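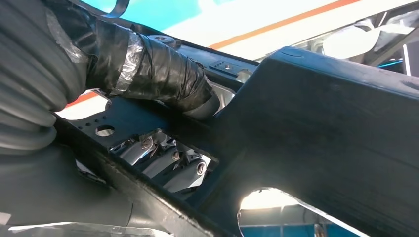
The Tetport laboratory has completed the first stage of its hand-guided teaching program, in which operators demonstrate a task by moving the robot through it themselves. A total of 191 demonstrations were accepted between the opening of the program and the end of November. The most frequent cause of a rejected demonstration was the cable run at the wrist. Operators taking hold of the arm are therefore reminded to keep their hands off the ribbed black hose and the taped bundle beside it, and to guide the arm by the dark housing instead. Pressure on the hose adds a force that the arm records as part of the motion, and the demonstration must then be discarded.

The tape on the bundle is to be checked at the start of each session. Operators who find a loose end should report it to the Hirken workshop and wait for a reply before continuing. They should not add further layers on their own account – the bundle has to bend with the wrist, and stiffness at that point affects the lighter tasks in particular.

The second stage will be conducted by remote control from the Samarakoon room on the upper floor. Each operator will complete 20 practice runs before any demonstration is recorded for training. Practice runs will be kept for 400 days under the same rules as recorded ones, and operators may ask to review their own at any time.

Asanka Kanagaratnam, who is responsible for operator training, has revised the written guide to cover both methods. The principal change concerns pauses. Under the earlier guide, an operator who hesitated was asked to begin again. Short pauses are now permitted, provided that the arm is held still and the operator marks the pause with the foot switch.

Staff at the Grellgate site who wish to take part in the second stage should apply through their supervisors. Sessions begin at 9:30 a.m. and last two hours. Questions about the revised guide may be directed to the training office at extension 2061.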